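Old Lakeside Lodge at Skamton to Welcome Overnight Guests Again in May

2019-02-06

If you have ever driven the long way around the lake at Skamton, you have probably slowed down for a look at the Bustley Lodge, with its deep front porch and its double row of green shutters. Well, there is happy news for anyone who has wished they could pull in and stay the night. The lodge will open its doors again in May, after two years of careful work, and the booking desk is already taking calls.

The Bustley first took in guests 119 years ago, when most people arrived by steamer and stayed for the whole summer, trunks and all. It has been a boarding house, a fishing club and (for one short and rather chilly stretch) a school since then, and it has kept a good deal from each of those lives. The brass key rack is still behind the front desk, and the fishing club's record board is going back up in the hall, right where regulars will look for it.

Simanjuntak, the family-owned hotel company that bought the property two years ago, has kept the place small. There will be 18 guest rooms, down from 26 in the old layout, and the space saved has gone into proper bathrooms, wider closets and a reading room on the second floor that faces the water. Four of the rooms are on the ground level with step-free entry from the parking area, and two of those will take dogs, who get their own little welcome basket at check-in.

The biggest change for longtime visitors will be in the suites at the north end, which now come with kitchens of their own. Families asked for this again and again, the owners say, and it makes a week at the lake a lot easier on the wallet when you can fix your own breakfast and pack a lunch for the boat. 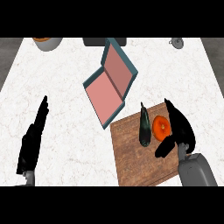 A marble countertop in a computer rendering.

Those who would sooner be cooked for will be glad to hear that the dining room is coming back too, under the name Flultus. It will serve dinner every evening through the warm months and a long, lazy brunch on weekends, with lake trout, corn pudding and the sour cherry pie that people in Skamton still talk about. You don't have to be staying at the lodge to eat there, though overnight guests get first pick of the porch tables, and on a clear evening that's a perk well worth having!

Outside, the walking path has been cleared and graveled all the way to the point, a distance of 1000 yards from the porch steps, with benches along the way for anyone who likes to take it slowly. Canoes and rowboats are free for guests to use, and the old boathouse will rent bicycles by the half day. Swimming is from the small sandy beach below the lawn, which is shallow a good way out and very pleasant for little ones.

Rates for a standard room start at $145 a night in spring, breakfast included. A full week in one of the kitchen suites will cost $671 as an opening offer, good for stays that begin before the end of May. Reservations can be made by phone or at the front desk, which is open daily from nine to five while the last of the painting gets done.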